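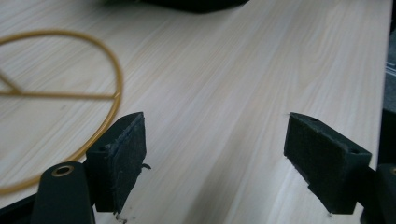 Felt-lined fingers on the hand-held gripper, with a wire ring on the bench at the Ulbridge shop.

Print this page | E-mail this article

Buy the motors last

By Saturnino Manzano

Most people who want to build a robot arm at home start with the motors. I did. I spent 97 dollars on a set of them and they sat in a drawer until October, when I sold them to another member of the shared workshop in Ulbridge.

I now think the hand should come first, and that you should work it yourself for a good while before anything else moves it. A gripper you hold and squeeze is cheap to change. You find out fast which things it can pick up and which ones slide out.

Thin wire is the hard case. A block or a cup forgives a bad grip. A ring made of wire lies flat on the table, gives the fingers very little to close on, and turns when you lift it by one side. Our first fingers were bare plastic and I dropped the ring 37 times in one evening. Visitación Vidal told me to line them with felt. I thought felt would be too slick and too soft. It was better than the rubber I had planned to order.

Felt has its problems. It frays, it sheds fibers, and the glue lets go at the corners. We have changed the pads 2 times. Each change took less time than making coffee – I can't say that about a motor mount.

Vidal disagrees with me on part of this. She says people lose interest if nothing moves on its own, and that a newcomer should get one joint turning in the first month. She has taught more beginners than I have. But the shelf at the back of the shop holds several arms that wave nicely and can't hold a pencil, and one of them is mine.

Work the hand until you are bored with it. Then open the motor catalog.

E-mail this article | Print this page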